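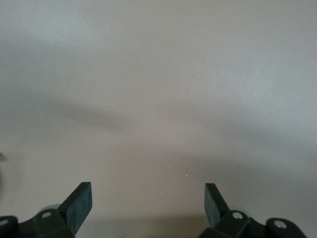
Unit 5: What the Wrist Camera Knows

11 min read

Course notes, perception and control track. Bring these to lab in November; I will not be reprinting them. Section numbers follow the old syllabus and skip where the old syllabus skipped.

5.1 Gray is a measurement

Your detector will receive a picture of plain gray and be asked where the switch is. The correct answer is "no switch." Most of you will submit a detector that says otherwise, with a confidence of 0.6 and a box drawn around a shadow.

A surface with no edges, no lettering and no corners gives a feature matcher almost nothing to hold on to. A few white specks and a soft band of shade are what is left, and a matcher that has been told to return something will return those. Specks are lovely keypoints. They are tiny, bright and stand out from everything near them. They are also, quite likely, dust.

So the first function you write is the one that refuses. Call it has_target(). It returns false when:

- the only strong corners outside the gripper mask are smaller than your minimum blob size
- the best region has no closed outline
- the best region touches the gripper mask along most of its length

The third rule comes from Mawar Nair, who ran last year's lab and watched one group spend an afternoon servoing toward their own left finger. They never got any closer.

5.2 Mask the gripper first

The fingers and their mounts are always in view along the bottom. They are dark, they have sharp edges, and they carry shiny round screw heads, which a circle detector will adore. If your task involves finding a round hole, you see the problem coming.

Build the mask with the fingers open, then again with them closed, and store both. Interpolate between them using the reported finger width. A single fixed mask works perfectly until the gripper moves, and the gripper is there to move.

The Sinix driver publishes finger width on a separate topic from the images. Match them by timestamp. Do not match them by "whatever arrived last," even though it will pass on your laptop.

5.4 Two parts, one table

Once there is something to look at, you get the opposite trouble. The lab task uses a pushbutton switch and its enclosure, and the planner needs a pose for each: where the switch stands, and which way the mounting hole in the orange top is facing.

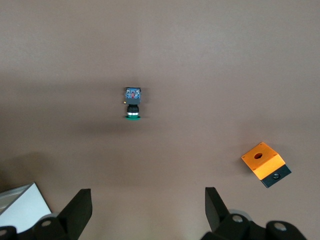 Color gets you most of the way to the enclosure. Threshold on orange, keep the largest region, and fit the outline. Then look for a dark ellipse inside that region. The black base has a smaller circular hole of its own, so a search over the whole part gives you two candidates and a coin toss. Restrict the search to the orange pixels.

The ellipse gives you tilt, up to the usual ambiguity: a circle leaning toward you and one leaning away can look nearly the same. Use the visible side face to settle it. Jayson Aquino's reference solution does this with four lines and a comment that reads "sorry."

The switch is harder. Its contact block is translucent, and depth readings through clear plastic should be treated as gossip. Fit the pose to the gray body and the green bezel, and let the block follow from the part model. The green bezel also tells you which end is down, provided you check.

5.5 Planning with what you have

Keep the planner dull. The Adon planner accepts a target pose and a covariance, and nearly everyone passes zeros for the covariance because the field is required and zeros compile. Zeros mean you are certain. You are not certain. Use the spread over your last 5 accepted detections.

Default settings for the lab:

max_planner_iterations = 2000
random_seed = 2311
detections_to_average = 5

Leave the seed alone until your code works, then change it and find out whether your code works.

If has_target() returns false, back the wrist away from the surface along the camera axis and look again. Do not plan to the last known pose unless you have checked how old it is. The Veltholm logger writes the age next to every pose, in a column people tend to delete to make the file fit on their screen.

5.6 To hand in

Your detector, both masks, and one log in which it refuses to detect anything. Groups who can't produce a refusal log should reread 5.1. Replay file 1897 in the Santoso folder is a good place to start.

Questions to Mawar Nair before lab, Jayson Aquino after.

Contact the course office | © Perception and Control course staff | Back to top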